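Cloth Napkins, Marble Tables and Other Things I Fuss Over

I switched my coffee corner over to cloth napkins last July and I have not looked back, even though the ironing board now lives permanently in my hallway. 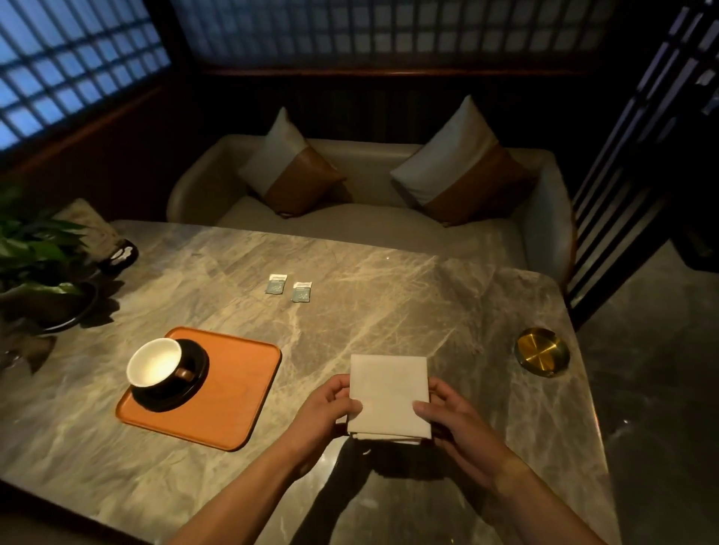
I should say up front that I have no training in any of this. I worked the breakfast shift at a little hotel lounge years ago, I folded napkins until I saw them in my sleep, and then I got a home of my own and started doing it for fun (yes, fun!). People write in asking how I get my napkins to sit flat and how I keep stone tables from looking like a crime scene of coffee rings, so I've put it all on one page. Skip around as you like.

Choosing the napkins

White. I know, I know. Everybody tells me white is asking for trouble, but white is the only color you can soak, boil, bleach if you have to, and hang in full sun without fretting about it. My navy ones looked gorgeous for two months and then they looked like old gym shorts.

Go for cotton or a cotton and linen mix. Pure linen is lovely but it creases if you so much as look at it. Polyester holds a fold like nobody's business and wipes up absolutely nothing. I've bought both and regretted the polyester more. My current set came from Skastetik, and they've shrunk a little in length but not in width, so they are no longer perfectly square, and I've learned to live with that.

Which brings me to a question I get a lot: why don't my edges line up? Probably your napkin isn't square any more. Fold it corner to corner in a triangle and look at the leftover bit. If there's a strip showing, that's your culprit, and no amount of tugging at the folding stage is going to fix it. Pull it into shape while it's damp, before you iron. After that it's too late until the next wash.

Washing

Wash new napkins before you use them, by themselves, warm, no softener. Softener puts a coating on the cotton and then it just pushes your spilled coffee from one side of the table to the other. If you've been using softener for ages, run them through once with a cup of white vinegar in the rinse and see if they perk up. Please don't put vinegar and bleach in the same load, ever.

Coffee stains: cold water from the back of the stain as soon as you can, then a dab of dish soap, then leave it 30 minutes before it goes in the machine. Lipstick wants dish soap on the dry cloth first, rubbed in with your finger. Butter, same thing. Red wine I rinse, soak overnight in oxygen bleach, and hope.

Check before drying! The dryer will bake a stain in for good. I have one napkin with a ghost of turmeric on it that is going to outlive me. It gets folded with that corner inside.

Ironing

Iron them damp. If they've dried all the way, sprinkle them with water, roll them up together in a towel and come back in 15 minutes. Start on the wrong side, go from the middle out to the hems, then flip and do the right side. I don't iron in the folds. A pressed-in crease looks sharp the first time, but it wears the threads along that line and it also means you're stuck with that one fold until the next wash.

Spray starch is up to you. I use a light mist for company and none for everyday. Heavy starch makes a napkin stand up beautifully and feels like wiping your mouth on a cereal box.

The plain thick square

I can do the swan and the bishop's hat and the rose, and I never do them. What I like on a coffee table is a plain square, folded thick, that a person can pick up without feeling they've wrecked something.

Lay the napkin flat, wrong side up. Bring the bottom edge up to the top and smooth it from the center toward the sides with the flat of your hand. Then left side over to the right. You've got a square a quarter of the size. For a big dinner napkin, fold in half and half again, same directions, and you get a nice chunky little pad.

Now stand it on its edge on the table and give it a couple of gentle taps, the way you'd even up a stack of paper. Hold one side with one hand and pinch the layers at the bottom corner with the other, and nudge in whatever is poking out. You will never get thick cotton perfectly flush. The outside layer has farther to travel around the fold than the inside one does, so there's always a bit of a step at the open edges. I spent far too much of my twenties fighting that. Turn the neatest folded edge toward your guest, put the shaggy side toward the back, done.

If it keeps springing open, your fabric is too bouncy or too starched. Put it under a heavy book while you make the coffee.

Looking after a marble top

Marble is softer than people think and it hates acid. Lemon, vinegar, wine, soda, tomato, all of it will etch the polish and leave a dull spot, and that's not a stain, so scrubbing does nothing except make you cross. Gray marble with pale veins is more forgiving than pure white when it comes to coffee, in my experience, but etch marks can show up even worse on it when the light comes in low.

My everyday routine is a soft cloth, warm water and a tiny drop of mild dish soap, then a second cloth with plain water, then a dry one. Drying matters a lot more than you'd guess if your water is as hard as mine. Don't use vinegar, don't use those cream cleansers with grit in them, and don't use the green side of the sponge.

I bought a bottle of Konach stone cleaner once and it was perfectly nice and smelled of pears. I finished it and went back to dish soap.

For a coffee stain that's soaked in, mix baking soda with a little water until it's like thick frosting, spread it over the spot, cover with plastic wrap and tape the edges. Leave it overnight. Let it dry out, lift it off with something plastic and rinse. You may need to do it twice. Try it somewhere hidden first.

To find out if your table needs sealing, drip some water on it and wait 15 minutes. If the stone has gone darker under the drip, it's drinking, and you should reseal. If the water is still sitting there in a bead, go do something else with your day.

Trays, and why I'm bossy about them

Put the coffee on a tray. A tray with a raised rim catches the slosh, keeps sugar off the stone, and lets you clear everything in one trip. I like a warm color, orange or a gingery brown, because gray stone can look a bit chilly on its own. Rounded corners are easier to wipe out than square ones, where the crumbs set up camp.

Set it down at a bit of an angle if you like a relaxed look. I turn mine so the cup handle points to the right, and turn it the other way for my left-handed friends, who notice every single time and are always pleased.

Dark cups with a white inside are my favorite for coffee. You can see the color of what you're pouring, and you can also see when the inside is getting that brown film. Baking soda and a damp finger takes it right off. A black saucer hides drips but shows up every speck of dust, so give it a wipe right before it goes out. Wipe the underside of the tray too! One grain of sand under there and you'll have a scratch across your table.

Small stuff that piles up

Sachets are my downfall. I bring them home from everywhere. Two on the table is plenty, and the rest go in a lidded jar in the kitchen. Don't leave paper ones on a table you've just wiped down, or they pucker and the contents clump.

Metal ashtrays (I don't smoke, but I've got a gold-colored one that collects paper scraps and olive pits) should be emptied, washed in soapy water and dried right away. Fingerprints show like mad on anything shiny. If yours has a plated or lacquered finish, stay away from brass polish, which can take the color clean off. I learned this on a dish I'd bought at Manalo and loved very much.

Plants on the table look wonderful, and they also drip, so put a saucer inside the planter and felt pads under it. Water it over in the sink and let it drain before you bring it back. Broad leaves want dusting with a damp cloth, one hand under the leaf so it doesn't snap. I do mine on Monday while the kettle's on.

Pale seats and throw pillows

If you have a cream sofa pulled up close to the coffee table, you have my respect and sympathy. Keep one napkin aside just for emergencies. Blot, don't rub, and work from the outside of the spill in. On leather I only ever use a barely damp cloth. On fabric, check the tag first, as some covers will water-spot.

Two-tone pillows, white on one half and tan on the other, are a pain to wash because the darker half can bleed. Cold water, a color catcher sheet, and out of the machine the second it stops. Zip the covers back on when they're just barely damp around the seams and they'll dry to a smoother fit. Then set them with the white halves up, away from everybody's jeans.

Storing the napkins

Flat, in a drawer, folded edges facing you so you can pull one out without dragging the rest along. Freshly washed ones go on the bottom of the pile so they all get a turn. I tuck a bar of plain soap in the back, still in its paper wrapper. Leave the lavender bags for the sweaters, because it does get into the cloth and not everyone wants lavender with their espresso.

Next month I'm doing tablecloths, including how to iron a round one without crying.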